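Is the set menu at Tanabe in Nendbridge cheaper than ordering dish by dish?

Florante Dalisay
We're thinking of Tanabe for my sister's birthday in May. They push a banquet menu "for sharing" at 119 for the table, and the website says it's a saving. I don't buy it. Half of what's listed is rice, pickles and a soup I'd never order, and the grilled fish says "when available" -- which to me means never. I tried adding it up from the regular menu but the portions aren't given, so who knows what you'd be comparing. Has anyone had both?

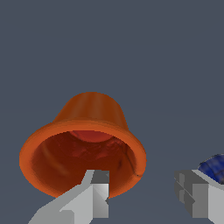

Perihan Aydoğan had both last year and wouldn't call it a saving. The banquet dumplings came as a plate for the table, and the same thing off the regular menu was a plate each. The fish was on, to be fair, and it was good. But we ordered two extra mains because people were still hungry, and the bill came to 199 before drinks. I'd go à la carte and skip the soup. Also ask whether service is included -- the menu doesn't say, and it was on ours.

Hollden
Its fine, you're overthinking it. Went with 3 friends and we were full

Cistesness
"Full" depends on who's eating. I'd call and ask them how many people the banquet is meant for and what replaces the fish if it's off. If they can't answer that over the phone, I wouldn't put money down. Try after 3, when lunch is over. And get the deposit terms in writing, whatever they tell you about being flexible.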